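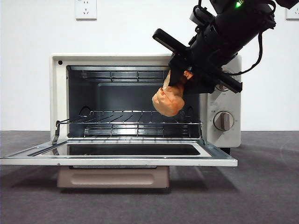

A piece of toy food at the open front of a toaster oven, with the wire rack pulled slightly forward.

Paucar kitchen corner to reopen with full-size countertop appliances

Last updated: 9/9/19

We use cookies to remember your settings and to see which stories are read. By continuing to use this site you accept our cookie policy.

FORKOLARD – The play kitchen at the Paucar lending center will reopen this month with full-size countertop appliances in place of the painted play stove that stood there for nine years.

The corner has been closed to families since March, when a leak under the sink in the next room lifted part of the floor. The floor was replaced over the summer. The center used the closing to change what is in the kitchen as well, and most of what children will find there is now the kind of equipment they see at home: a toaster oven, a two-slot toaster, an electric kettle and a drip coffee maker. The food is still toy food.

All of the appliances have had their power cords removed at the body of the machine and the openings closed with a plate. There are no working outlets inside the kitchen area. The only powered thing in it will be the ceiling light.

The center, on Sornarer Street, lends toys, games and small household goods to residents of Forkolard. It has 818 member households and recorded 2124 loans in its last full year. The kitchen corner is used by children who come in with a parent while a loan is being made, and by two preschool groups that book it in the mornings.

The work cost $4000, not counting the floor, which was covered by the building's insurance. Most of that went on cabinets and a counter built at child height. The appliances were bought secondhand or given.

A spokeswoman for the center said the old stove had been a favorite but was past repair.

"The door had been rehung so many times there was nothing left to screw into," she said. "We looked at buying the same thing again, and then we looked at what people were dropping off at the back door, and there was a lot of good kitchen equipment in there that we can't lend because we can't test it."

The center does not lend donated electrical goods unless they have been checked, and it pays for those checks twice a year. Items that miss a round are usually sent for recycling. Under the new arrangement, a few of them will go to the kitchen corner once the cord is off and any sharp parts have been dealt with.

The toaster oven took the most discussion, the spokeswoman said. Children are drawn to anything with a door and a shelf, and staff wanted one that a four-year-old could load without help. Several were turned down. One had a door spring strong enough to close on fingers. Another had a rack that came all the way out with a light pull and landed on the counter, and later on a shoe.

Wire racks in general were a question. The center tried a solid tray first, on the grounds that small pieces of toy food would not fall through it. In a trial with one of the preschool groups, the children slid the tray out like a drawer and tipped everything onto the floor. With a wire rack they tended to set pieces down one at a time. Staff have since taken the smallest food pieces out of the kitchen and will keep them for the sorting trays in the front room.

The food comes from a line called Rolo, made in soft, rounded shapes with no thin stems or loose parts. The center already had a box of it in the lending collection and has bought two more. The pieces can be washed in warm water with dish soap, and they will be washed at the end of each day the corner is open.

Staff spent part of the summer going through the old play food, some of which dated from the first year the center was open. Wooden pieces with chipped paint were thrown out. So were the fabric ones, which had been hard to dry. A set of hollow vegetables that came apart in halves has been kept for the lending shelves, though the spokeswoman said the carrot no longer matches itself.

The kitchen covers roughly 100 square feet. It has a counter on two sides, open shelves below and a low table in the middle. Appliances are fastened to the counter from underneath with two bolts each, so that they cannot be pulled off or turned around. The toaster oven stands at the end nearest the window, with clear counter beside it where a plate can be put down.

There are no upper cabinets. The previous corner had one, and children climbed on the stove to reach it.

Plates, bowls and a set of short-handled tongs are kept on the lower shelves. The tongs are new. One of the preschool groups asked for them after its teachers noticed that the children were being told at home never to put their hands in an oven, and then coming to the center and doing it all morning. The group now plans to have children use either the tongs or an oven mitt when they load the rack or take something off it. The center has bought six child-size mitts and will keep them on hooks at the side of the counter.

The spokeswoman said the center would not be making that a rule for everyone who visits.

"If a two-year-old wants to put a roll on the rack by hand, that's fine with us," she said. "Parents can decide what they want to teach with it. We'll have the mitts out."

A notice will be posted at the entrance to the corner saying that the appliances do not work and that the ones at home do. A parent who answered the center's survey in the spring had asked for it. She wrote that her son had learned from the old play stove that burners are never hot, and that it had taken some time to undo this. The survey drew a mixed response to the idea of full-size appliances. Most of those who replied liked it. Some said they would miss the painted stove, and a few worried that children would become too comfortable with toaster ovens and kettles.

The center has changed its plan in one respect after those comments. A countertop hot plate, which had been prepared for the corner, will not be installed. It may be offered to the preschool groups for use with a teacher at a later date.

The old stove has been taken apart. Its knobs have been saved and will be put on a board in the front room for younger children to turn. The rest went out with the damaged flooring.

Opening hours for the kitchen corner will be the same as for the center, except on mornings when a group has booked it. Those mornings are marked on the calendar at the front desk. No booking is needed at other times, and families do not have to be members to use the corner, although they do need to be members to borrow. Children must have an adult with them. Up to eight children can be in the corner at once, a limit set when the floor was replaced and the doorway was made narrower.

Food and drink may not be brought in. The spokeswoman said this had come up during the trial mornings, when half a real bagel was found on the rack two days after the group had gone home.

The center is still looking for a few things for the kitchen. It would like a second toaster oven with a door that opens downward, in any color, working or not, along with a plain metal colander and mixing bowls that are not glass. It does not need more toasters. Anyone with something to give is asked to bring it to the back entrance on Sornarer Street during opening hours and to take out crumb trays and empty them first.

Microwave ovens cannot be accepted.

The corner will be open for a preview for member households before the first preschool group returns. Members will be told the time by mail along with their loan reminders.

Get Forkolard news by email. Enter your address to receive our free newsletter. You can unsubscribe at any time.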